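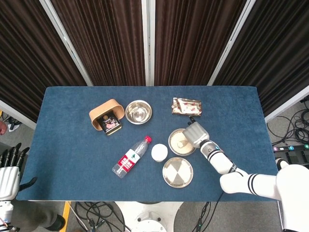 Wavumeck Lamis Recording Station

The Lamis is a complete station for recording manipulation examples with a two-armed robot. It is made for groups who train a policy from demonstrations and who need many examples of the same task, recorded in the same way, over weeks and by different people.

We began to build it for ourselves. Our first recordings in the Dalsgaard workshop were made on an ordinary desk with the window behind, and the policy learned the afternoon sun better than it learned the bowl. So the station comes with its surroundings included: the cloth, the curtains, the frame, and the software which keeps the sessions in order.

What you receive

Table with rectangular top and dark blue felt cover. The felt holds small items in place when fingers push them from the side, and it gives a calm, even color under metal and clear plastic. The cover can be taken off and washed at low temperature. Two covers are delivered with each station.

Curtain partition in dark brown pleated cloth on a light gray metal frame. The panels hang separately, so one can be opened while the others stay closed.

Head camera mount with fixed angle. After cleaning or transport you put the pin back in the same hole and the view of the table is the same as before.

Lamis Session software, license for one station, with all updates during the first 36 months.

Foot switch for start, stop and discard. The operator has both hands busy, and a keyboard is no help then.

The robot is not part of the delivery. The station is prepared for most two-armed robots with a rounded or square base, and you can use your own hands or grippers. Please write to us with the model before you order and Stijn Visser will check the reach against the table for you.

The item set

With the station you can order the kitchen and packaging set. It was put together by Lilibeth Quiambao, who had one rule: every item must be difficult in its own way. A polished steel bowl shows bright rings which move when the head moves. A clear water bottle lets the cloth show through its body, and only the cap and the label are easy to find. A shallow metal plate offers very little rim to hold. There are also tins, cardboard boxes, wrapped snacks and a dish for powder or cream.

You may of course mix in your own items. We recommend to keep old ones on the table also when the task does not use them. A policy that has only seen a clean table is easily confused by a wrapper.

Food contents are not delivered. Customers fill the dish with what they like, and flour is the most common choice. Please read the cleaning page in the manual first, as powder goes into finger joints quickly.

How a session goes

The operator chooses a task from the list, for example "move hand to dish" or "lay bottle in box". The software shows a layout on the screen, and a second person arranges the items loosely after it. Exact placing is not wanted. If the items are at the same place each time, the examples teach the place and little else.

The operator then presses the foot switch and performs the task with the teleoperation set. Camera, joint positions and hand positions are stored together on one clock. After each example the operator marks it as good, usable or discard. Discarded examples are kept for 11 days and then deleted, so that a tired operator has the chance to change his mind.

The group in Plakthorpe, our longest user, has recorded 1,644 examples of kitchen tasks on their station. Of these, 221 were marked as usable and not as good, mostly because of slow hesitation before the grasp. Ditte Hafstein from that group wrote to us that these became the most helpful part when they trained recovery. We did not expect this, and we have since changed the manual, where it was earlier advised to throw such examples away.

Floor space and cables

Please plan space on all four sides of the table. The second person must be able to walk to both short ends, also when the arms are lifted. Cables from the robot base should go out behind or to the side, and we advise a power strip with numbered outlets outside the table's edge. Write the numbers in the session notes. It sounds small, but it has saved us many searches on the floor.

Yellow marking tape for the floor is in the accessory bag.

Delivery and support

The station is shipped in flat parts and two persons can build it in one day. Curtains in other colors can be made on request, but they need longer time, and orders placed in August are handled after the summer closing. Questions about the software go to Bergþóra Gunnlaugsson, questions about orders and spare covers to Sille Ragnarsson.

Page last changed 15/04/2022. Older stations with the three-panel curtain can be extended with a fourth panel, please give the serial number from under the table top.

This website uses cookies to remember your language and your shopping list. By continuing you accept our use of cookies. Accept / Settings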